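Can a machine tidy up after us? Notes from October

In our last issue I promised to write something about household robots, and several readers have reminded me of it. So I spent one afternoon reading and asking, and my short answer is: for some chores yes, for most chores not yet.

Washing dishes was solved long ago by a box with a door. What remains is everything before and after the box. Somebody must pick up the cup, the toy, the sock, and carry each one to its right place. For a person it is no work at all. For an arm with two fingers, each object is a new question.

Gintarė Urbonaitė from Limia explained to me how her team prepares for this. They practice in simulated rooms first, where nothing can break, and they change the objects and the surfaces very often. One task is repeated 200 times before they discuss the result. She told me that small things with a strange shape are still the hardest, and that her own kitchen will stay in human hands for a good while. I found this modest and also a little comforting.

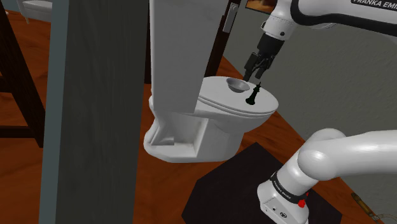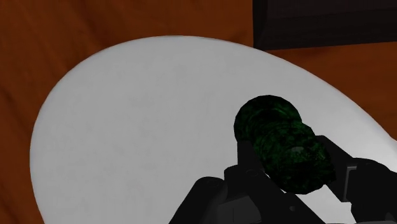 Jurgita Avotiņš wrote to us that she doesn't need a robot which does everything. She would be happy with one that puts away the shoes of a family of 9, and she asks that it should please be quiet after ten in the evening.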